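Steamer day, and where everything ended up

Quick one tonight because I have dough resting and I keep getting up to look at it.

So the kitchen. I said back in September I'd sort out the counter before the cold weather and I did not, and then my cousin Ashraful Gunawardena announced he was coming through Soncombe and would like the steamed buns please, the ones from the last visit. Fine. Buns means the big pot. The big pot means clearing the whole counter, and once it's clear you can see what you've been living with.

What I'd been living with: mail. A bag of rice I'd opened twice (two holes, one bag, how). A jar of rubber bands. Batteries, status unknown. A library book from Jurcombe that is now so late I'm scared to walk past the building.

All of that went in a box, box went in the hall. Not sorted, just moved. I'm calling it progress.

Then the tablecloth went down. The pale plaid one, blue and green squares. I know a cloth in a kitchen where people are cooking is asking for it, but the counter underneath has a burn mark from before I moved in and I'm tired of seeing it. Wipes off ok if you're quick. Turmeric, no. Turmeric is forever. 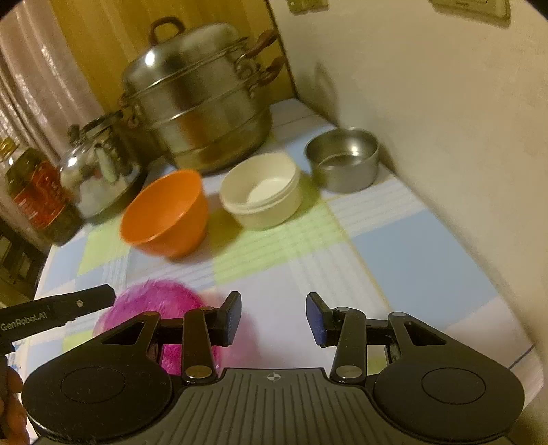 Anyway the order I've settled on. Big stuff at the back, small stuff in front where I can reach. Sounds obvious. I had it the other way for years and was leaning a bare arm over steam to get to the salt. The pot gets the back middle becuase there is no other place it fits. It's the stacked kind, takes up half a cupboard when it's put away, and I've threatened to give it up every time I've moved. Never have. My aunt had one the same and she did fish in the bottom, greens on top, whole dinner on one burner. I do buns and more buns.

Kettle next to it. Cooking oil beside that, at the end, where I can grab it. The oil used to live by the stove and the bottle was always sticky. It's still sticky, a bit. Less.

Then the bowls, and I want to talk about the bowls for a minute, because I went through all of them. Pulled everything out of the low cupboard and sat on the floor with it. So many lids! Lids for things I haven't owned in two apartments. I gave myself 20 minutes and a trash bag and it took a lot longer than that, with a tea break.

Bowls that stayed out on the counter: orange, cream, steel. That's it. Orange plastic one is for scraps and peelings, it's light and I can carry it over to the bin in one hand with the other hand all flour. Cream one with the thick rim is for whatever's measured out and waiting. The little steel one is for water for the edges of the dough, or for nothing, or for the spoon I keep losing. They don't match and I used to mind that. Now I like it, I can say "put it in the orange one" and anybody in the room knows what I mean.

The rest got stacked by size and shoved back down low. Two went to Ekanayake, the shop on the corner with the shelf outside where people leave dishes and take dishes. I left two and took none. Very proud. Went back later and took one. Less proud.

Which brings me to the pink glass.

I've been wrapping and unwrapping these dishes for years. They came out of the Himberg flea market, the one in the school parking lot, in a shoebox with a doorknob and some doilies. I paid 3 dollars for the box and I think the woman would have paid me to take the doorknob. They've been in newspaper at the back of the high shelf ever since, because they're pretty and I'm clumsy and that's a bad mix. Every move they get fresh newspaper. I've probably spent more time wrapping them than looking at them.

And with the counter clear and the cloth on I thought, ok, out they come. Washed them in the sink with a towel laid in the bottom, which is my aunt's trick also. Dried them with the soft cloth. Down on the plaid, in front of the bowls.

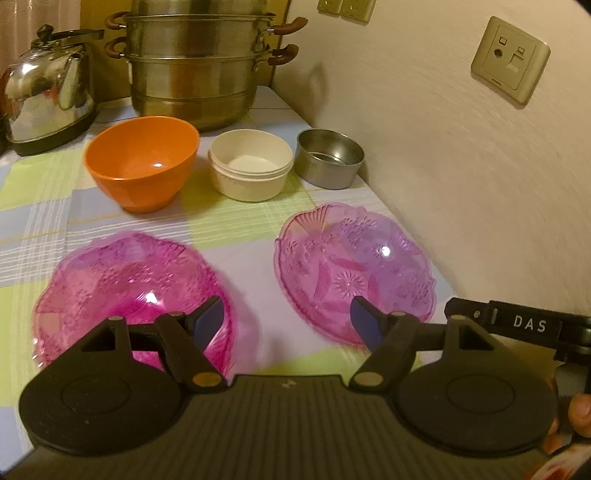 The pink dishes, out of their newspaper. One's a lot deeper in color than the other.

I'd honestly forgotten they weren't the same pink. In the newspaper I remembered a pair. I don't think they started out as a pair now, I think somebody bought one and then hunted around for another that was close enough, and I like that person.

The patterns feel different on each too if you run a thumb over them. Flowers, fans, leaves, little starburst things. Terrible for getting flour out of. I'd use them for something dry. Candied ginger? Those sugar peanuts? Ashraful says chili oil and he is not allowed near them. Chili oil in pressed glass, you'd be there with a toothbrush till spring.

Plan is they stay out. A week at least. If I haven't broken one in a week they get a proper spot on the shelf by the window, front row, no newspaper.

Still to do, mostly so I don't forget:
- the box in the hall
- library book (be brave)
- new liner paper for the high shelf now it's half empty
- find out which lid goes with the cream container, if any of them ever did
- degrease behind the stove. no.

Dough's been going nearly 2 hours and it's puffed up over the edge of the bowl, which I should have seen coming when I picked that bowl. Filling is pork and cabbage, plus a few mushroom ones for me. If you asked for the recipe last time, sorry, I know, I keep saying it. I do it by feel and then when I try to write down amounts they come out wrong and somebody emails me about soup. I'll weigh everything next batch and post it. Probabaly.

Ok going, water needs to go on. Ashraful just texted that he's hungry and he's still an hour out.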